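Bedside Surfaces: What Goes in the Bin, What Stays by the Lamp
July 7, 2019
By Catalina Ocampo

Speaker notes, session two. Running time 18 minutes, questions after.

Start without the title slide. Ask who has a lamp and more than one bottle on the same small table at home. Wait for hands. Then both pictures, no talking over the first one.
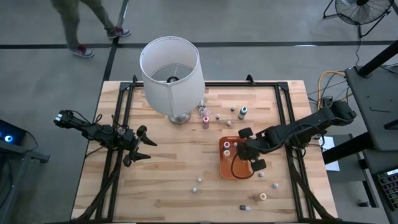
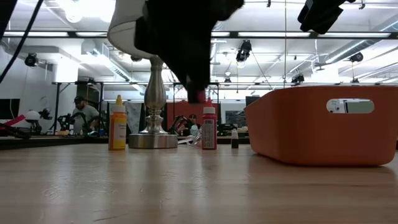 The method has one rule: sort a surface by how often a hand goes to each item, and let size and type come second. Most people do the reverse. They group tall with tall, then lose the small items behind them. Point to the orange bin and the lamp, which are in both pictures. The lamp is the fixed item. It needs its cord and it needs clearance for the shade, so everything else is placed relative to it. The bin is the movable item. Bottles can stand upright in it, as one does in the first picture, and a standing bottle can be picked by its cap. Say "picked by its cap" slowly, it comes back in the section on labels.

Next: cords. The cord is the first thing to deal with and the last thing people touch. Gather the slack, tie it once, put it behind the base. A loop lying on the surface will catch the foot of a narrow bottle when the bottle is slid. Lift, don't slide. Demonstrate with the Zilik lamp from the box under the lectern. Check that the box is there before the session.

Small round items. Treat these as a separate class. They roll, and in a deep bin they end up under whatever goes in after them. Two options:
- Bin them last, on top.
- Give them a shallow dish inside the bin, against one wall.
Baltasar Leiva prefers the dish. I prefer last on top, because a dish takes floor area from the bottles. Mention the disagreement and move on. He will be in the room.

Labels and caps. Squeeze bottles with a pointed nozzle are stored upright, nozzle closed, label facing out. From the side the label does the work. From above only the cap can be read, so cap color has to carry the information. If two bottles have the same cap, mark one with tape.

Numbers slide. Insaurralde survey, 52 households, 3,206 items logged. Do not read the table aloud. The one line to give them: more than 8 items on a bedside surface and the lamp switch gets hard to reach without knocking something. Horacio Figueroa did the logging and can take questions on method. The December repeat used the same form.

Bin size. Rounded corners cost a little space and are easier to wipe. A side handle is useful if the bin goes on a shelf. The Vurkel bins we tried had handles too low for a full load. If someone asks for a brand, do not recommend one.

Exercise. Pairs, one tray per pair, trays from Soledad Alarcón at the side door. Clear to the lamp, then put back only what is used daily. Stop them when the first pair is done.

Leave the handout slide up during questions. Lenuța Ghiță has the Clinport reprints at the desk.

14 shares
3 comments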